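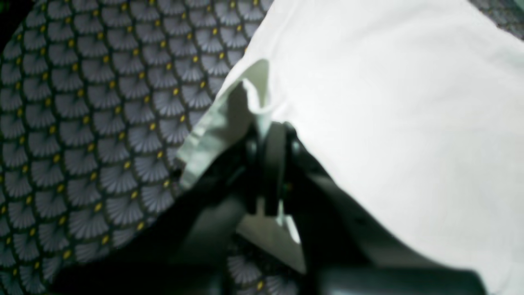 Salamatu Lamptey writes that a machine which can fold one shirt can fold 1000, and that the rest of the argument about household robots is impatience dressed up as engineering. I have read her letter twice. I think the first half is wrong, and the second half is unfair to the people who have to wash the shirts.

Last updated: February

A shirt is a poor unit of work. A steel bracket arrives at a press in Trurneck with the same shape it had when it left the cutter. A shirt comes out of the basket in whatever shape it was dropped. It has a front, a back, two sleeves and a hem, and most of these are hidden when the job starts. Before any folding can be done, a corner has to be found, taken hold of and kept hold of while a second corner is found. In white cotton there is very little contrast to help a camera. Shadow has to stand in for edges, and the shadow moves whenever the cloth does.

Two arms are the least that will do. One hand can drag a garment across a table, but it cannot pull it straight, as anyone who has made a bed with a bad wrist will know. With a gripper at each end the upper part can be brought into tension, and the creases there become manageable. What hangs below the line of tension does as it likes.

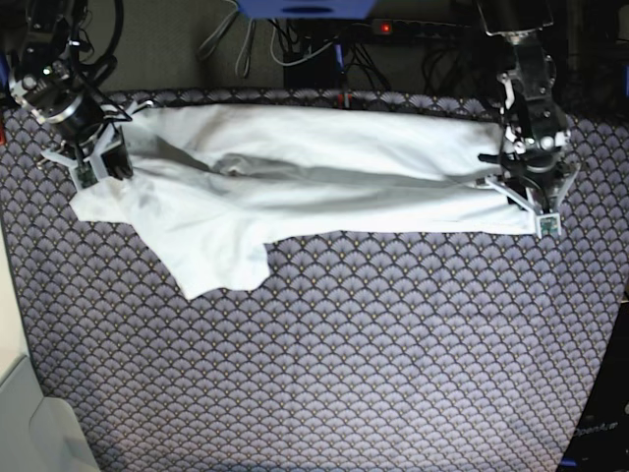
What counts as done

The usual claim for a chore robot is a success rate. Suppose a trial reports 37 good folds in 100. That figure says nothing useful until we know where each attempt began. Did somebody lay the garment flat first? Did somebody turn the sleeves the right way out? If so, that person has done the larger part of the chore, and the machine has done the part a child can be paid in biscuits to do.

I would put three conditions on any result. The garment starts in a heap. The person running the trial keeps their hands off the table. A failed grasp counts as time spent, and is not struck from the record.

The last condition matters most. A two-finger gripper takes cloth by pinching up a ridge and closing on it. If the ridge is too shallow, the pads close on nothing. If it is too deep, they take two layers where one was wanted.
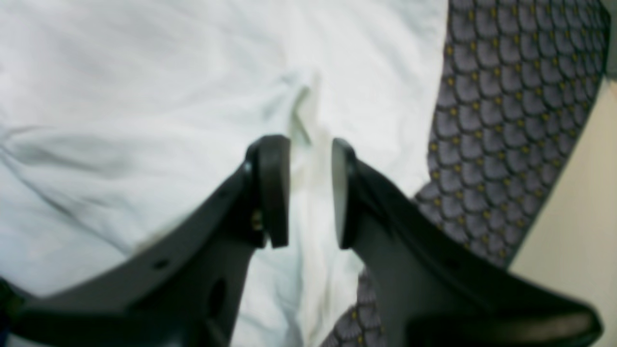 A person corrects for this by feel, rubbing the layers apart between finger and thumb, and does not know they have done it. Machines can be given sensors at the fingertips, and I expect these will help more than a better camera will. They also add wiring at the point that gets knocked most often, and the cost of that belongs in the sum.

Wiesława Jasińska, in the same exchange, takes the opposite line to Lamptey. She holds that the home is the wrong place to start, and that a commercial laundry such as the one at Gratcombe should come first. I agree with her in part. A laundry has flat sheets of known size and a fixed table – and it can put up with a machine that is slow, provided it is slow all night. Sheets are the easy case, though. The mixed bag of clothes that comes in from Monside on a Tuesday is the household problem again, with more of it.

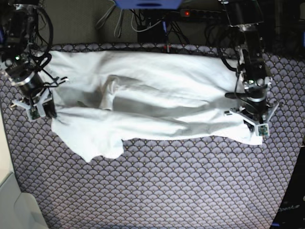

Speed is the other thing left out. If a garment takes 27 minutes, a week of family washing will still be on the table when the next week's arrives. I could accept that from a machine that worked unattended. I could not accept it from one that needs me in the next room, listening for it to stop.

My answer to the question, then, is partly. Machines can take hold of cloth and pull parts of it smooth, and a few years ago I would have doubted even that. They cannot yet be handed a basket. Lamont's price list offers "chore-ready" arms, and I would ask any supplier using the phrase which chore is meant, and who tidies the table beforehand.

Opinion > Work and Machines > Household
Previous Next Letters Archive Contact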